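Gripper pads slipping on pens – replace or clean?

cabuhammour
Our pen cell has started dropping parts again. Ribbed left pad, black fingers, stock closing force.

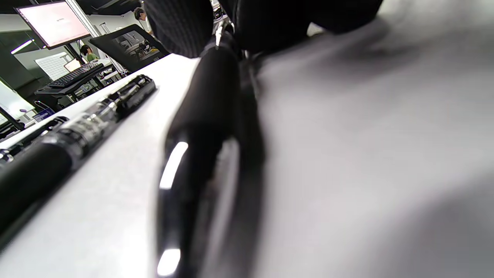

Pads have 1,757 cycles on them. Last set went 536 before I swapped it in April, so I'm not sure cycles tell me much.

groltgate_tech
Swap them at 500 and stop worrying.

abla_n
Disagree. I wipe ours every 50 picks with a lint-free cloth and check the ribs for shine. If they're still sharp, the pad is fine. Glossy barrels need clean rubber more than new rubber.

groltgate_tech
Pads are cheap – a stopped cell isn't.

abla_n
Sure, but check that both fingers close evenly first. A new pad on a crooked finger slips too.

cabuhammour
Left finger screw was a quarter turn loose. Tightened it and wiped both pads. Will run it tonight before I order any.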